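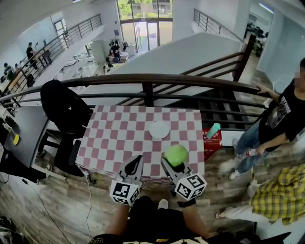
Davell Paired Handheld Grippers
Model 2992

Overview

The Davell 2992 is a pair of handheld grippers for recording everyday manual work. A person holds one device in each hand and carries out a task at normal speed. The recordings are then used to train robot arms fitted with the same type of fingers. The set is intended for research groups, teaching laboratories and companies that wish to find out which chores a machine can be expected to handle at present.

What machines can do now

Customers frequently ask whether a robot trained in this way will be able to run a household or staff a packing bench. At this time it will not. A trained arm can often pick up a single object of known size and place it on a plate, in a bin or on a shelf. Setting a ball on a plate is a suitable first task: the object is easy to grasp, the target is plain, and a failed attempt does no damage.

Results become less dependable when the work involves soft or thin materials. A tablecloth that shifts under the fingers, a stack of plates that must be separated, or a bottle cap that needs a firm twist will each call for more recordings and closer supervision. Folding laundry and clearing a full table remain research topics. Davell does not recommend the 2992 to buyers who need a finished chore robot.

Shop-floor work follows the same pattern. Moving like parts from one tray to another is within reach for many users. Mixed parts, tangled cables and tight fits are still better done by hand.

Planning a first project

We advise new users to begin with one task and one table. Record 40 complete attempts before any training is started, and change the starting position of the object between attempts. Attempts in which the object is dropped should be kept and labeled, as they are useful when results are reviewed later.

Sessions should be limited to 30 minutes per operator, followed by a rest of 15 minutes. Tired operators tend to shorten their movements, and the trained arm will copy this. Both devices should be held so that the printed markers stay in view of the camera. Sleeves should be pushed back from the wrists.

A quiet laboratory is not required. Recordings made in shared buildings, with people and furniture in the background, are acceptable provided that the work surface is evenly lit.

Included in the set

Left gripper and right gripper
Two marker cubes, mounted and checked
Spare finger pads
Carrying case
Printed setup guide

The camera and recording computer are sold separately. Buyers who already own the Detine wrist mount may continue to use it with this model.

Safety and care

Do not use the grippers on hot cookware, sharp tools or live electrical parts. Wipe the fingers with a damp cloth after each session – solvents will harden the pads. Replace a marker cube if its print is scratched or faded.

Ordering and support

Orders and repair requests are handled by Zepeda Laboratory Supply at the Clirkgate office. Schools and public institutions may request a loan set before purchase. Requests for the fall term should be received by the end of August.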